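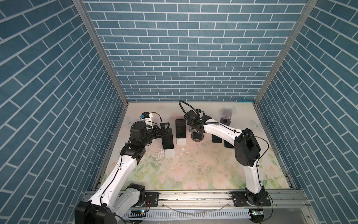 Home Topics Ask Unanswered Log in

Peel-and-stick brick wallpaper in a rented hallway, worth it?

The Illis shop in Castbridge has a blue brick pattern that is meant to come off "without a trace". I've heard that before. My hallway is narrow, painted by the landlord in cheap matt, and the last sticky hook I used took a lump of wall with it. Has anyone had this stuff up for a full tenancy and got their deposit back? I don't want to hear from people who put it up last month.

dampcorner

Had the Sekico version up for two years. It came off the gloss woodwork fine. Off the matt paint it took strips, and I spent a day filling and repainting before the inventory check. I did get the deposit back, but only because I'd kept a tin of the same white. Try an offcut behind a door and leave it until June at least. A test overnight tells you very little.

threeflightsup

just use a hairdryer, never fails

mossop77

It fails on matt, see above. I'd also ask how straight your walls are. Brick patterns show every wonky corner, and in a narrow hall you look along the rows, so a small slip at one end is obvious by the other. Arboleda sells a paste-the-wall one with 2,898 reviews, nearly all written the week it went up as far as I can tell. I'd paint it and spend the money on a decent lamp.

lintel_and_sill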